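Vorkora's Wrist-Camera Gripper Kit on the Bench
By Siv Torvik, 04/05/2022
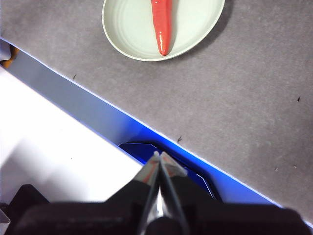
The plate-and-pepper task from the kit's wrist camera, fingers nearly closed.

Vorkora sells its gripper kit to people who already own a small arm and don't want to write drivers for it. The box holds a two-finger gripper, a wrist camera on a short bracket, a cable set, an adapter plate and a license for the teaching software, called Skekora. We ran the kit for 60 hours at the Allthorpe test bench, mostly on food and tableware.

Mounting took one morning. The adapter plate fits the common bolt circle, but the cable exits on the side where most arms carry their own harness, and we had to rotate the gripper a quarter turn to clear it. The software accepts the new angle in a settings page. It does not rotate the camera preview to match, so the first jogging session was slow.

Camera placement is the main design decision in this kit. The lens sits close behind the fingers and looks out past them, which keeps both fingertips in view along with the target during an approach. The cost is that the black housing fills the bottom of the picture and throws away pixels. Lalit Sengar, who handles integration at Vorkora, told us a longer bracket was tested and dropped after it kept striking bin walls.

Exposure is automatic and can't be locked in the current release. White surfaces wash out under bright light, and polished fingers pick up highlights from whatever is nearby. A glossy red pepper on a pale green plate gave the detector no trouble, since the two colors are so far apart. Clear cups and white bowls on a white surface were another matter. Yiğit Yaman, who ran most of our trials, ended up turning off one of the bench lights for those.

Teaching a pick means guiding the arm through it by hand, then tagging the grasp point in the recorded video. Skekora asks for three demonstrations per object. Two were enough for rigid items. Soft or tapered ones needed all three, and a pepper held near the tip tended to pivot until we moved the tag toward the thick end.

Grip force is set in steps, with no reading in newtons. The lowest step held a ripe tomato without marking it. The next one up left dents. A finer scale at the low end would help anyone working with produce, and Sengar says it is planned.

Documentation is thin on calibration. The hand-eye routine gets a single page, and the printed target has to be flat to work at all. Archana Uniyal glued ours to a glass sheet, after which the error stayed within 2 millimeters across the work area.

The kit is distributed by Chaturvedi, and orders placed in April ship with the older bracket screws. Ask for the longer ones.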